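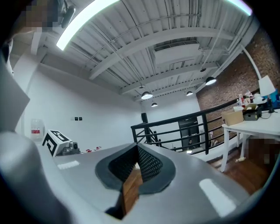
El suelo de madera y, delante, la pinza gris.

De: Harpreet Ross
Para: lista de la peña
Fecha: sábado, 18 de julio de 2020
Asunto: Re: Viaje a Sanham y porra del domingo

> ¿Se sabe ya quién juega de lateral izquierdo? En la radio
> daban por seguro a Matsuda, pero no entrena desde el martes.
> Y otra cosa: ¿a qué hora abren el bar?

Matsuda va convocado, aunque yo no lo pondría de inicio. Desde marzo solo ha jugado 20 minutos y el extremo del Sanham es muy rápido. Con Nuvov en esa banda perdemos salida de balón -- a cambio defiende mejor los centros, que es por donde nos marcaron los dos goles del último partido.

El bar abre a las 11. Hay sitio para 40 personas y ya somos más de 20 apuntados, así que quien falte que conteste hoy. El empate nos deja fuera del ascenso si gana el Brukimo, de modo que habrá que estar pendientes de los dos campos. 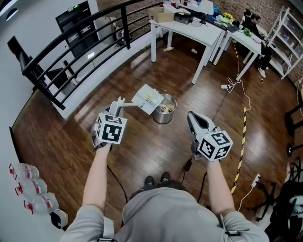

Porra

Un resultado por persona, enviado a esta lista antes del saque inicial. Yo digo 1-2, con gol de Nuvov a balón parado. El que acierte elige mesa en la cena.

Un saludo,
Harpreet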